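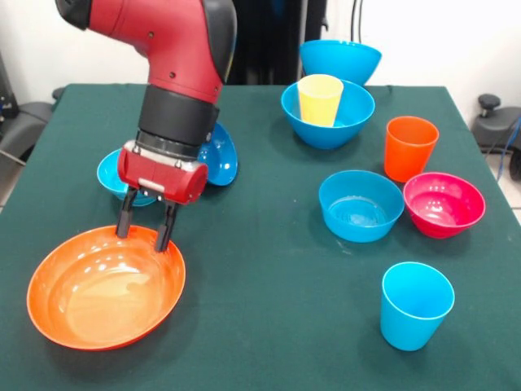 The view from Atham is that our humidity logger reads high and always has, so the glue isn't to blame for the lifted veneer. Possibly.

23/02/2025. Put the Wallner logger in the salt jar overnight anyway. It reads 61 against the dial's 18, and I trust neither. The dial came from Ganthorpe in October and has been stuck once already – a tap fixed it, if you call that fixing.

Re-glued test panel B, thinner coat, clamps on till morning. Panel A has lifted at the same corner again, very loyal of it.

To do: fresh salt, new battery, find the Sullilov data sheet.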